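Ticket 254: Belis popper kit, finish lifting at the nose
Opened by: Adanech Abdella
Assigned to: Haoran Fang
Status: waiting on customer

Customer painted four plugs from the kit and says the clear coat came off all of them after one morning of bass fishing. He blames the primer. I doubt it. Same primer goes in the Tiria kit and we have no complaints there.

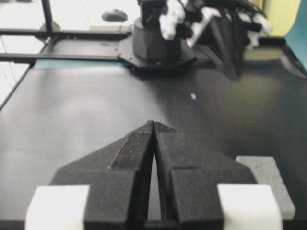
He says he waited 12 hours between coats. He also says it was done in his garage in December, and he won't give me a temperature. The can says 10 hours minimum in a warm room, so that number means very little to me.

Steps so far

1. Asked for the batch code off the primer. Got the one off the hook pack.
2. Asked if he sanded the bare plug first. "Pretty much." I'm reading that as no.

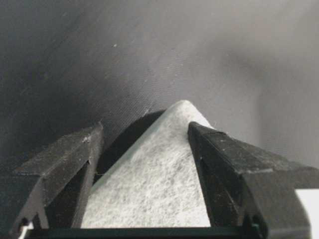 3. Had Zeyu Guo paint one plug from our own stock, sanded, same primer, same clear. Tape test pulled nothing.
4. Had him do another unsanded. Clear lifted at the cup, same spot the customer describes.
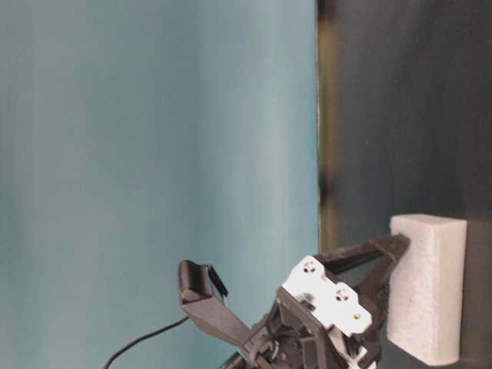 Aiguo Yu still thinks the hook hangers are letting water in under the paint. Maybe, but that would start at the belly, and this starts at the nose. He wants to store test plugs nose up while they cure. A white foam block standing on end like the one in the photo would do for pushing the hangers into, if it doesn't tip over. I'm not convinced it changes anything.

Next: customer to send one plug back unrepaired. No refund until I've seen it.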